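Where Does Dust Come From?

Dust is made of very small pieces of many things. It can hold bits of soil, cloth fibers, pollen and skin. 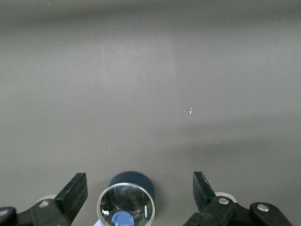
Dust travels on moving air. When the air grows still, the pieces slowly sink. Small white specks are easy to see on a smooth gray surface – on a pale one, they may be missed.

Lids help to keep dust out of food. A pot with a glass lid stays covered, and the cook can still look inside.
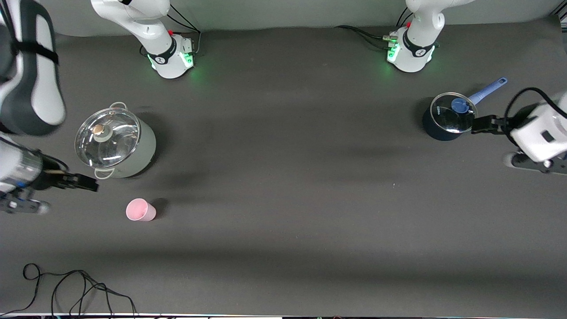

Can dust come from outer space?
Some of it does. Tiny grains from space fall to Earth every day.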